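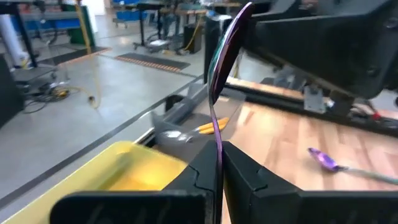
Search questions
Enter a word, e.g. "bins"

Gastdale Shared Kitchen
Flatware, Bins and Worktops: Common Questions

Last updated September 2022

Which spoons and forks can I use?

Any of them. The colored, gold and silver pieces all belong to the kitchen and are for everyday use. If you bring your own, put a dot of nail polish on the back of the handle. Unmarked pieces get sorted in with ours, and Riet De Haan at the front desk can't tell you later which one was yours.

Why are some of the spoons purple and green?

They have a rainbow finish. The color is in a thin coating on the metal and it shifts with the light. We bought the first set from Tetness in January and added more when people kept choosing them over the plain ones.

Does the color come off?

It can if you scrub it. Use a soft sponge and regular dish soap. Steel wool, scouring powder and bleach will all mark it. Light scratches don't affect use, so please don't throw a piece out over one. If you see a bare patch on the bowl of a spoon, leave it at the desk and we will take it out of use.

How are the small plastic bins meant to be used?

For flatware, mainly. They keep spoons and forks off the worktop while you are setting up or clearing away. Each bin can hold mixed pieces. We used to ask for spoons in one and forks in another, but no one kept to it and we dropped the rule. 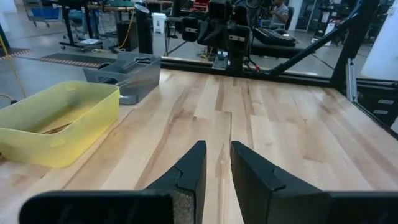
Bins should be washed at the end of your booking, even if you only had clean flatware in them. Crumbs collect in the rounded corners. Warm water is enough. They are plastic and should not go in the oven or near a burner.

What is the worktop made of, and can I cut on it?

It is wood, in butcher-block strips. Please don't cut on it. Cutting boards are on shelf 5. Wipe up spills when they happen and do not leave a damp cloth on the surface overnight. The small knots and darker lines are part of the wood and will not wipe off. Ghizlane Radwan oils the tops, and on those days the table is closed for seven hours.

Can wooden pieces be washed with the metal ones?

Wash them by hand, one at a time, and dry them right away. Do not soak them and do not put them in the dishwasher. Stand them up to finish drying so air gets to both sides.

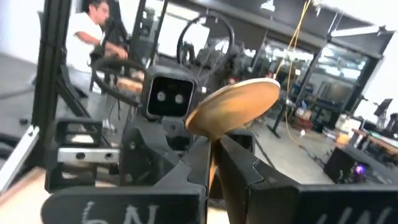

What do I do with a piece that is chipped or rough?

Bring it to Wellington Fagundes in room 319. Rough wood can usually be sanded. Cracked plastic is replaced. There is no charge for normal wear.

Can I borrow a set for an event?

Yes, for up to four days. Sign the Zultalley loan sheet, which hangs by the door, and write down what you take. 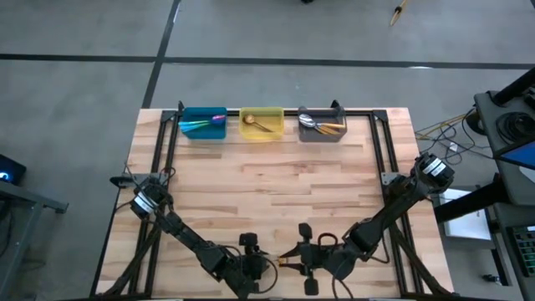
Count everything again when you bring it back and put the number next to the first one. If something is missing, write that down too. Lost pieces are billed at replacement cost.

Who do I ask about something not listed?

Rosângela Rocha handles bookings and loans. Ronaldo Araújo handles supplies.

Related questions
Booking hours and cancellations
Using the Magalhães oven
Dish towels and laundry
Labeling food in the refrigerator

Contact the desk | © Gastdale Shared Kitchen | Back to top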